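Kuveteck Dish Handling Software
Progress report to the Skovia program office, second reporting period
Date: 2/2/23

Status

Work packages 1 and 2 are on schedule. Work package 3 (task sequencing) started late and is described under Open items. Spending is within plan and no change to the budget lines is requested.

The period was spent on the software between the wrist camera and the arm controller. No mechanical changes were made. The planner is still Cabrera, and the perception stack is the same one delivered in July, with the changes listed below.

1. Rim detection on glazed surfaces

The July version estimated a grasp line by fitting an arc to depth edges. On white and cream glaze this fails at close range: depth returns drop out, and the fit locks onto a highlight or a shading boundary. In the last few inches of the approach there may be little in view except glaze, a lip and the fingers.

The detector now works on the color image alone once the range falls below a set limit. It carries the rim estimate forward from the last good depth reading and corrects it with intensity gradients across the lip. Highlights are masked first. The mask is computed per image and costs two milliseconds.

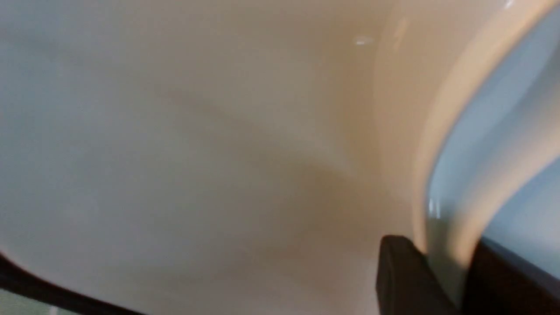
The Skovia reviewers asked whether carrying the estimate forward only hides the dropout, and what happens if the dish moves after the last good depth reading. The concern is fair. The present build has a partial answer: if the gradient correction exceeds a threshold, the approach stops and the arm backs off to the last range at which depth was valid. A dish that shifts along its own rim will not trigger this. We have logged that case as a known defect and intend to close it with a check on finger contact current.

The detector was scored on 500 recorded approaches. The rim was placed within tolerance in almost 11 of every 12. Most remaining errors occur where a strong shadow runs parallel to the lip.

2. Basin model and collision checking

Cabrera previously treated the sink as a box with sharp corners. This was safe but wasted reach, and plates leaning on an inner wall were often reported as unreachable. The box has been replaced with a swept surface that has rounded corners and a separate rim body. Planning time rose by 54 milliseconds per query, which is acceptable at the current cycle rate.

Standing water remains a source of false geometry. Reflections on the surface can appear as points below the basin floor. Any point lower than the modeled floor is now discarded before the occupancy grid is built.

Stacks are a separate matter. The segmenter tends to return one thick object where several plates lie together, and the finger opening is then set too wide. An edge count along the lower side of the stack is being tested as a fix.
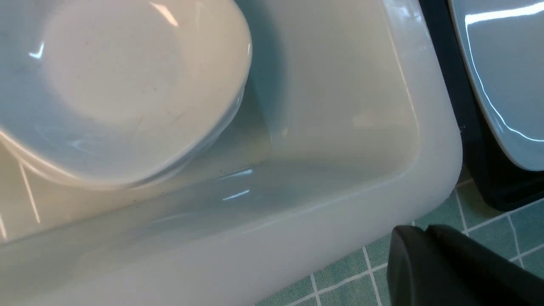 Figure 2. Plates leaning in the basin, wrist camera view with finger at lower right.

3. Task sequencing

Drusanov, the sequencing layer, holds each job as a small graph of steps with entry and exit conditions. It was moved out of the controller process so that a fault in one does not stop the other. Restart after a fault now resumes at the last completed step.

The tray job was ported first. It requires the perception stack to report the tray floor as a placement surface, and the black plastic with its crosshatch texture gave unstable plane fits. Averaging the fit over the whole recessed floor, with the sloping inner walls excluded, removed most of the jitter. Spoons and chopsticks are kept in separate bins, and each bin has its own grasp routine. The chopstick routine uses the common direction of the bundle; the spoon routine can't, and falls back on ranking single candidates. 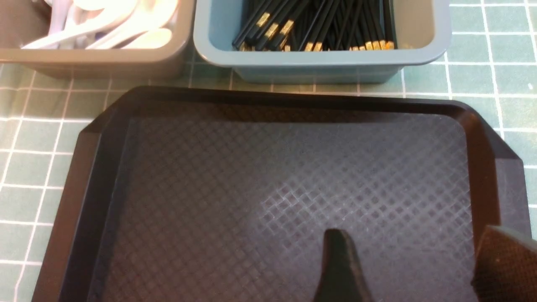
4. Open items

Along-rim slip is not detected during the blind part of the approach. Design is complete, code is not.

Edge counting on stacks depends on lighting. A decision on whether to keep it will be made after the next scoring run.

Drusanov has no time limit on a step whose exit condition is never met. At present an operator has to cancel the job. This delayed the start of work package 3 testing and will be fixed before any unattended run.

Log files from the three processes use different clocks. A converter script is in the repository under tools, with usage notes.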